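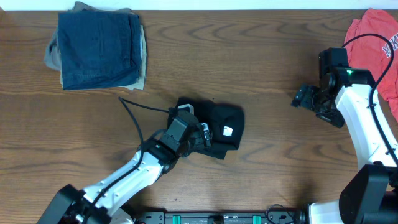

Section 4. Sorting and Loading

The Zoltholm washer works best when each load holds one type of fabric and one range of color. Sort everything before you open the door. Keep dark items, like the folded navy piece on top of the stack, out of the same drum as a red-orange T-shirt – the dye in a bright shirt can run during its first few washes.

1. Empty all pockets and close zippers.
2. Turn printed shirts inside out.
3. Place items in the drum one at a time. Leave a gap of 4 inches at the top.
4. Close the door until it clicks.

NOTE: The Cottons cycle takes up to 16 pounds of dry laundry. For Delicates, load no more than half the drum.

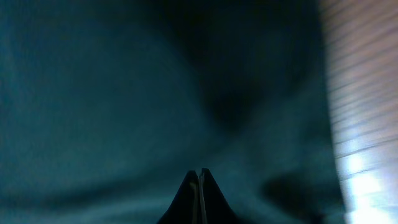

5. Pour detergent into compartment 2 of the drawer. Do not go over the MAX line.
6. Turn the dial to the cycle you want and press Start. The door locks after 20 seconds.

CAUTION: Do not wash items that have been soaked in gasoline, solvent or cooking oil. Vapors can ignite inside the drum.

To add an item after the cycle begins, press Pause and wait for the lock light to go off. If the light stays on, the water level is too high to open the door. Press Start again to resume.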